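The shoe-packing team

Students at Hotham have given up their free evenings to teach a two-armed robot a job most people could learn in a minute

The club at Hotham College meets after lessons, in a carpeted room on the ground floor of the engineering block. It has 13 members this year, most of them in their first year of a technical course, and it is one of the few student groups in the region to enter the handling class of the Dravmont Challenge. The others mostly race small wheeled vehicles or build machines that throw balls. Hotham used to do that too.

The handling class is slower to watch. Each team works with a robot that has two arms and two jointed hands, and sets it a task of the kind done in warehouses and small factories. The rules ask for a task with several different objects, at least two heights to reach, and no special grippers made to suit one part. The robot has to do the job with its hands. A run lasts 30 minutes and the judges score each object placed, dropped or knocked over.

Hotham chose shoes, or at least the shape of shoes. The idea came from a visit the club made in July to Verschueren, a footwear supplier with a packing hall on the edge of town. Students watched staff there take parts from shelves, lay them out and put them into boxes, and several of them came away thinking it would make a good entry. It looked simple enough, and every object was a different problem.

The first surprise was how hard it is to pick up something hollow. A solid block can be gripped almost anywhere. A shoe-shaped tray has a thin rim, a wide end and a narrow end, and it swings if it is lifted from the wrong place. The club's early attempts took hold of the toe and the heel dropped. Later they tried gripping the side, which was better, but the tray still turned in the fingers on the way across.

They now teach the robot by guiding it through the motion again and again, with one student controlling the arms and another keeping the log. By the end of the autumn they had recorded 2000 attempts. Many of these were failures, and the club keeps the failures in a separate folder so they can be looked at later. Members take turns at the controls in short spells. It is tiring work and people get careless after a while.
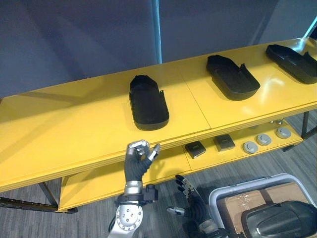 The Hotham entry in practice, with black trays on the top of the table and smaller parts on the shelf below.

The lower shelf has caused more trouble than the top. An arm that reaches in has to come from the front and stay level, with the tabletop above it and not much room for the wrist. In October the club lost most of a week to one fault, when the forearm kept touching the edge of the table and the safety stop cut in. The answer was to change the height of the robot's body before each reach. It added time to every run, but the stops became rare.

The round discs are the part that members argue over most. They are low and smooth, and a hand that comes down a little too far to one side simply pushes them along. One group in the club wanted to slide each disc to the front of the shelf and take it there by the rim. The other group wanted to pinch it where it lay. Both ways were tried over several evenings. Sliding was more reliable and pinching was quicker, and for now they are sliding.

The square pads are easier, and newcomers to the club are given these first. A new member usually manages a clean pick on the first evening. The trays come next, and nobody is put on the discs until they have spent a few weeks on everything else.

Most of the students had never used a robot of this kind before they joined. Some had done a little programming at school and a few had none at all. The club does not test people at the door. It asks that they turn up, write in the log in full sentences and leave the room as they found it. The log is worth reading. One entry from November says only that the left hand was "sulking", and beneath it somebody has written a longer and more useful note about a loose cable.

Money is tight, as it is for most clubs. The college pays the entry fee and the electricity, and Verschueren gives offcuts and spare parts. The robot is shared with a second-year course, so the club has to put everything away at the end of a session and set it up again at the next. Students mark the positions of the table legs with tape. When the tape came up in the autumn the table went back slightly out of place, and every recorded motion was off until someone noticed.

The regional round is at Pudlow, in the sports hall of the town's leisure centre. Hotham's members have already been to look at it. The floor is hard and the light is much brighter than in their own room, which matters a good deal to a robot that relies on cameras. They have started to practise with extra lamps on, and with the blinds up in the afternoon.

Last year the team came near the bottom of the table in its class. Its robot dropped a part early in the run and then kept trying to pick it up from a place it could not reach, and the clock ran down. This year's version is set to give up on a dropped part and move on to the next. The points for that part are lost but the rest can still be won.

A few members will leave in the summer, and the club is already teaching younger students to take over the controls. Some of the leavers have applied for apprenticeships and one wants to go into footwear. The club meets twice a week during term, and visitors can watch a practice session by asking at the college reception.

Last updated: 13/12/2025

Get our features by email. Sign up for the newsletter and choose how often you hear from us.

Contact us | Copyright, all rights reserved | Back to top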